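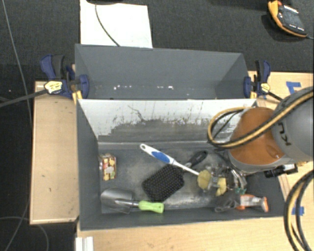 Photo: Tumton Garden Exchange

Removing rust from small hand tools

By Harriet Oyelaran
2025-06-09
1,504 views | 40 shares

The spring tool check at the Lirnville shed produced the usual result: most trowels, forks and weeders were sound, but many had surface rust from winter storage. The procedure below replaces the one printed in February, which left out the neutralizing step.

It applies to plain carbon steel. Do not use it on stainless, galvanized or painted parts. Acid strips zinc quickly and will lift paint at any chip. If you are unsure whether a blade is galvanized, look for a dull gray, mottled finish and leave it out of the bath.

Start by brushing off dry soil. Wash the blade in warm water with dish soap, rinse it, and wipe off any remaining grease with 91 percent isopropyl alcohol. Grease left on the steel keeps the acid off the metal and gives a patchy result. Alcohol should be used outdoors and away from flames.

Dissolve 40 grams of citric acid in each liter of warm water. Use a plastic or glass container and add enough solution to cover the rusted area. Wooden handles stay out of the liquid. Stand the tool upright with the blade down, or wrap the blade in a rag soaked in the solution if the handle is too short for that.

Check the blade every half hour. Light rust generally comes off with a nylon brush after one or two checks. Heavier scale may need several hours, but an overnight soak is a bad idea – the acid goes on to etch clean steel once the rust is gone, and thin edges suffer first.

When the rust has loosened, brush the blade under running water. Dip it for five minutes in a solution of one tablespoon of baking soda per liter of water, then rinse again. Dry it at once with a cloth. Bare steel can show a light orange film within minutes if left to drain on a rack.

A dark gray stain after treatment is normal and does no harm. It can be taken off with 200 grit paper, working along the length of the blade. Deep pits will remain. They hold moisture, so pitted tools need oil more often.

Finish with a thin coat of boiled linseed oil or camellia oil. Wipe off the excess after ten minutes. Rags wet with linseed oil can heat up and ignite on their own, so spread them flat outside to dry before they go in the trash.

Sockets and rivets are harder to treat. Members with older Sobczak and Serker pattern forks should look closely at the joint between the neck and handle. If the joint moves, rust removal will not fix it, and the fork should be set aside for repair.

Citric acid is stocked at the Tumton counter in one-pound bags.

3 comments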